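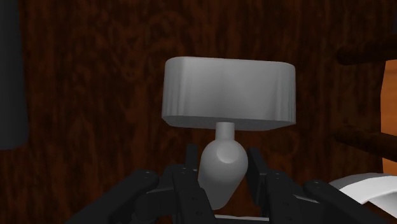 Chapter 6. Grasping in Simulation

6.1 Why the lamp is hard

A table lamp has a wide shade, a narrow neck and a rounded base. For a two-sided gripper these are three different problems. The shade is broader than most jaws can open. The neck is short, so the fingers have little room. The base is the usual choice, but its sides curve, and a small error in approach leaves the lamp tilted between the fingers, as in the rendered view that opens this chapter.

The method in this chapter was first tested on the Citlow object set, which holds 23 household shapes. Each shape was dropped into a simulated room and approached 1000 times from random directions. A grasp was scored only after the jaw had closed and the arm had lifted - contact alone earned nothing.

We first train on 200 approaches per object, then on the full 1000, and compare the two. Most of the gain comes on objects with curved sides. Flat boxes hardly change.

Section 6.2 defines the grasp score. Section 6.3 covers friction settings, which readers often get wrong on a first attempt. Exercises use the Flitau simulator, version 2 or later.

Shares: 23 | Comments: 4

Related chapters
Chapter 5. Camera Placement on the Wrist
Chapter 7. From Simulation to the Real Arm
Appendix B. Installing Flitau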